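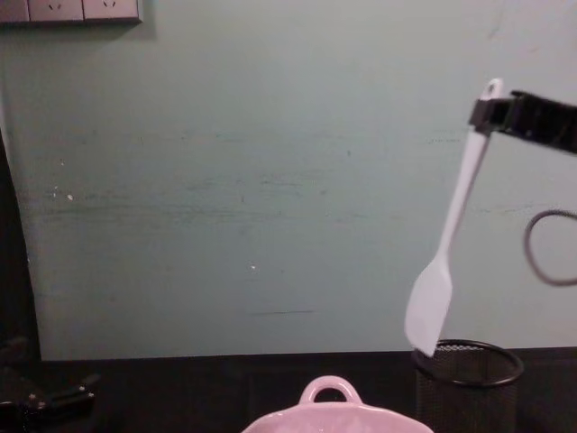 Scrubbable paint that marks up anyway

tefera_north
Painted our workroom in May with Wukanach eggshell, a pale green. The can says scrubbable. Two months later the wall has streaks across the middle where people lean and where chairs hit. I wiped it with a damp sponge and dish soap and now there are dull patches too. Is this the paint, or did I do something wrong? Paid for two coats over old semi-gloss.

grout_haze
Did you sand the semi-gloss first?

tefera_north
Light sanding with 220. No primer. The guy at the counter said it was self-priming.

mudroom742
Self-priming over bare drywall, maybe. Over old gloss I would always put down a bonding primer. That said, scuffs on the surface are a separate problem from adhesion. If it isn't peeling, your paint is stuck fine. Eggshell just shows rubbing. Go satin next time.

plainsider
Disagree on satin. Satin shows every roller lap and every patch, and in a room with side light you will hate it. I've had Flustik matte in a hallway for three years with two kids and a dog. Melamine sponge, almost no pressure, rinse, done.

mudroom742
Melamine sponge is an abrasive. It burnishes matte paint. You'll get shiny spots.

plainsider
I said almost no pressure. No shiny spots in my hallway.

grout_haze
Both of you are right depending on the paint. OP, try it behind a door first. Also how long did you wait before washing? Most of these need 30 days to cure and it's longer if the room is humid.

tefera_north
First wash was the second week. So that was probably the dull patches. I also have the same kind of marks on a flat panel in there and those haven't come off with soap either.

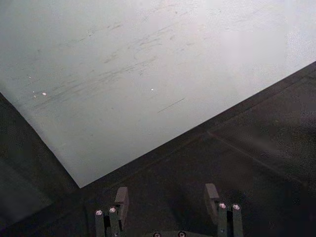 Scuffs on the panel, same room

grout_haze
Different surface, different fix. If it's plastic, try rubbing alcohol on a rag in one corner. Do not use alcohol on the wall, it softens latex.

jarkero_fan
Baking soda paste works on both.

mudroom742
Baking soda is also an abrasive.

jarkero_fan
Everything is an abrasive to you. I've used it on rental walls for years and got my deposits back.

plainsider
If the wall bothers you that much, put up a chair rail. Fixes the cause. Mine took one afternoon and I haven't touched up behind the chairs again.

tefera_north
Landlord won't allow anything nailed up. I'm going to test the sponge behind the door, and if it goes shiny I'll roll one more coat on the middle and leave it alone for a month. Still have half a can.

mudroom742
Roll corner to corner. If you only do the middle you will see the edge of it.

Thread 2337 | Last updated Jul 31, 2018
Contact the moderators | Copyright Jarkero Home Boards | Back to top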